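Darnden Robotics Club
Arm Station Set-Up Guide
Section 4: Closing and zeroing the gripper
Revised 24/07/2025

Do this section at the start of every club session and again any time the fingers have been taken off. You need the arm powered on, the station laptop, and the 2 mm hex key from the Fliltby kit. Section 3 (homing the arm) must be finished first.

CAUTION: Keep hands, sleeves and lanyards away from the fingers while the gripper is moving. One student runs the laptop and one watches the arm. The student watching the arm holds the stop button.

4.1 Close the fingers

1. Open the Wisside control panel and select your station.
2. Set the speed to 10 percent. Do not use a saved speed from the last session.
3. Press Open and wait for the status light on the panel to turn green.
4. Check that nothing is between the fingers.
5. Press Close. Wait for the green light again.
6. Switch to the wrist camera view and look at the line where the fingers meet.

The line should be thin and straight for the full length of the fingers. Grayish wear along the inner edges is normal and does not need to be reported. If you see a wedge-shaped gap, go to 4.3.
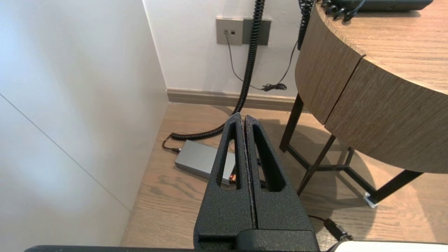

Figure 4-1. Wrist camera view, fingers closed.

Note: The narrow openings in the fingers are part of the design. You can see the floor through them. Do not mistake them for a gap between the fingers.

4.2 Save the zero

1. With the fingers closed, press Read. The position value appears in the box on the right.
2. Write the value in the station log. A new set of fingers on the January firmware reads 381.
3. Press Set Zero, then Save.
4. Open and close the gripper once more. The panel should now read 0 when closed.

If the value keeps changing after you press Read, wait a minute and try again. Do not press Set Zero on a moving number.

4.3 If the fingers do not meet

1. Press Open, then press the stop button.
2. Loosen both screws at the base of each finger by half a turn.
3. Push the finger fully into its seat and tighten the screws by hand.
4. Release the stop button and repeat 4.1.

CAUTION: Never raise the force limit above 900 to make the fingers meet. This strips the drive gear.

4.4 Before moving on

Check the floor within reach of the arm for cables. Move any loose cable you are allowed to move, and set the lower travel limit in Section 5 so the fingers stay clear of the rest.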